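Play kitchen shelf: what we have and what we need

The toy lending room is sorting its pretend-cooking sets before the spring swap on Sunday, March 29, 2026. Marion Buchanan and Naveed Pirzada have been putting pieces out on the table to see which ones make a full set and which are strays. The food is in good shape. Pans and small appliances are harder to match, and a few went home in the wrong bags after the November swap. 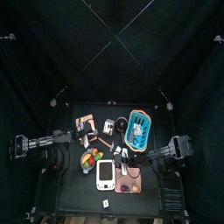

Play food, a frying pan and the blue basket with the orange rim, out for sorting.

Each set will go out in one bag with a list tied to the handle. Please check the list before you bring the bag back – missing pieces hold up the next family. Loose food goes in the gray bowl by the door, and Hina Usmani will return it to the right set.

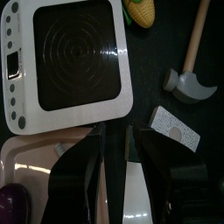

Tools have been turning up in the kitchen bags again. We don't mind how children mix them at home, but on our shelves they are kept apart. The hammer with the light wooden handle belongs with the workbench set, while the ear of corn stays with the vegetables. If you have other workbench pieces at home, drop them off with Nusrat Bugti at the front desk.

We can still use pan lids, small plates and cloth bags with a drawstring. The swap opens at 11.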